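Part 3: Sorting your necklaces and bracelets

Right, you've got your Novham tray out of its wrapping and wiped down, so now comes the bit I enjoy. Clear yourself some table space and sit somewhere with decent light. I do mine in the bedroom, where I get dressed anyway.

1. Set the tray flat on the table. Mine is the shallow white one with the low sides, and they're just high enough to stop a stray bead rolling off (ask me how I know!).

2. Put a small dish inside the tray, towards one side. I like clear glass, as you can see what's in it without tipping everything out.

3. Pick out one piece at a time and hold it upright by the top, letting the rest hang down. Have a look along the string for gaps, frayed thread or a bead that's cracked.

Caution: don't tug at a knot while the string is hanging. Lay it down in the tray first and ease it apart with your fingers.
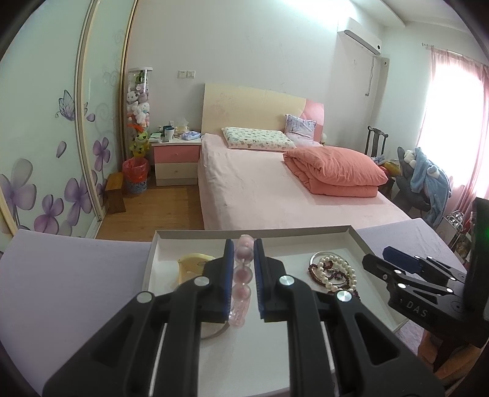
4. Coil long necklaces loosely before they go in the dish. Pearls don't like a sharp bend, so big lazy loops are best – never wind them tightly round your fingers.

5. Bracelets can go in last, on top of the coils. If one has got itself wrapped round a necklace, take both out together and untangle them in the tray.

Note: plastic beads and pearls can share a dish for an afternoon, but I wouldn't store them that way. Pearls scratch more easily than you'd think. Gwawr Skyrme, who restrings mine, tells me off about it every November.

6. When you're happy, move each piece to its own pouch or compartment. The Novham insert has 8, and I keep the widest for anything with chunky round beads.

If a string does snap, leave the tray exactly where it is and gather the beads into the dish before you stand up. Restringing is covered in Part 6, along with which thread to buy.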